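# Gratell 70 Countertop Pill Counter

The Gratell 70 is a tablet and capsule counter for independent and hospital outpatient pharmacies. It sits on the dispensing bench, takes loose solid doses from the stock bottle, and delivers a checked count into a patient vial. It suits pharmacies that fill too many prescriptions for tray and spatula but can't justify the floor space or the service contract of a full cabinet system.

Venville has supplied dispensary equipment to community pharmacies for years, and we sell, install and service the Gratell line directly. Orders go through our own staff and so do repairs.

## How it works

The technician scans the stock bottle and then the prescription label. If the two product codes match, the display shows the quantity due and the hopper gate unlocks. If they don't match, the gate stays shut and the mismatch is written to the log. The technician pours, the tablets drop past the sensor in single file, and the gate closes when the quantity is reached. Any surplus goes to the return cup and back to the stock bottle.

Broken pieces are flagged by size. The counter stops and shows a fragment warning, and the technician decides whether to continue or to clear the path and start again. The counter does not decide for you. Final checking stays with the pharmacist, and the log has a field for the checker's initials that can't be skipped on controlled items.

## What you need on the bench

The unit needs a level surface, a grounded outlet and a network port within reach of the supplied cable. Keep it out of direct sun. Strong light falling across the sensor window is the most common cause of recount errors in the first week, and moving the unit a short way down the bench nearly always fixes it.

Leave room on the right-hand side for the return cup to slide out. The lid opens upward and to the rear, so check the height of any shelf over the bench before you choose a spot. 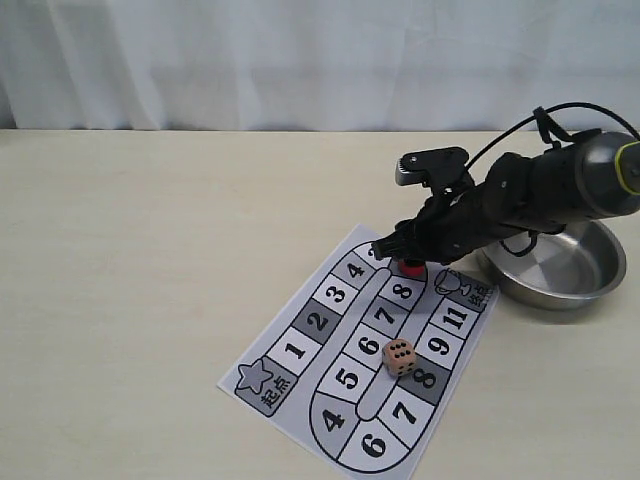 Cables cause more service calls than any other part of the installation. A lead that trails across the dispensing bench gets snagged by baskets, pulled by sleeves and wiped with whatever is in the spray bottle. Run it along something fixed and strap it down, the way the black cable is held along the top of the arm, with enough slack left in the loop that nothing is under tension when the unit is moved for cleaning. The Gratell 70 ships with a pack of reusable straps and two adhesive anchors. Our installer will fit them, but they're simple to move later if you rearrange the bench.

## Specifications

| Item | Detail |
|---|---|
| Dose forms | Uncoated and coated tablets, hard capsules, most softgels |
| Maximum count per fill | 400 |
| Stored user profiles | 70 |
| Display | Color touch screen, glove compatible |
| Scanner | 2D, corded, included |
| Log export | CSV or PDF, over network or USB |
| Warranty | 2 years, parts and labor |

Not suitable for effervescent tablets, orally disintegrating tablets, gummies, or anything that must stay in its original pack. Cytotoxic and other hazardous drugs should not be run through the unit. If you dispense those, keep a separate tray and spatula and follow your own handling procedure.

## Cleaning

Everything the tablets touch comes out without tools: hopper, chute, gate and return cup. Wash the parts in warm water with mild detergent, rinse, and let them dry fully before they go back. Wipe the sensor window with the dry cloth supplied. Alcohol wipes are fine on the outer case and the screen — please don't use them on the window, as they cloud the coating over time.

Between fills, residue depends a lot on the product. Coated tablets leave very little. Chalky uncoated ones leave dust you can see, and the unit should be wiped out after each of those. For penicillins and sulfonamides we recommend a second hopper set kept only for that class. Spare sets come in a contrasting color so they don't get mixed up at the sink.

The counter prompts for a full clean at the interval you choose and records who confirmed it. Several of our customers print that record for inspections.

## Software connection

The Gratell 70 connects to your dispensing system through Jarman, a small program that runs on any one computer in the pharmacy. Jarman passes the prescription quantity to the counter and sends the completed count back. It doesn't hold patient names. If your system isn't on the supported list, call before ordering and we'll tell you plainly whether it can be done.

Without Jarman the counter still works on its own. You type the quantity on the screen, and the label scan is replaced by a second scan of the stock bottle.

## Installation and training

Mamta Ahuja schedules installations. A standard visit covers setup, network connection, calibration with the supplied test pieces, and training for whoever is on shift. Staff who miss the visit can work through the printed guide, and the counter has a practice mode that keeps its counts out of the log.

Ask for the visit at a quiet time of day. The bench will be out of use while the counter is leveled and calibrated, and it's hard to train a technician who has a line at the window.

## Accessories

- Spare hopper set, standard or contrasting color
- Return cups, pack of 2
- Calibration test pieces
- Getero dust cover, clear, fits with scanner attached
- Vial riser for short vials
- Replacement scanner cord

## Ordering and returns

The list price includes the counter, scanner, one hopper set, straps and anchors, the printed guide and the installation visit. Jarman is licensed per pharmacy, not per counter. Groups buying for more than one site should ask for Danjuma Haruna, who handles multi-site quotes and lease terms.

Stock units ship after the installation date is confirmed. December dates fill early and we don't install in the last week of that month. A counter can be returned within the trial period shown on your quote if it has been cleaned and all parts are present. Opened hopper sets sold as accessories can't be returned.

For service, have the serial number ready — it's on the plate under the return cup — along with the error code on the screen. Melaniia Maksymiv runs the service desk and can usually clear sensor and gate faults by phone.

Page updated 08/02/2025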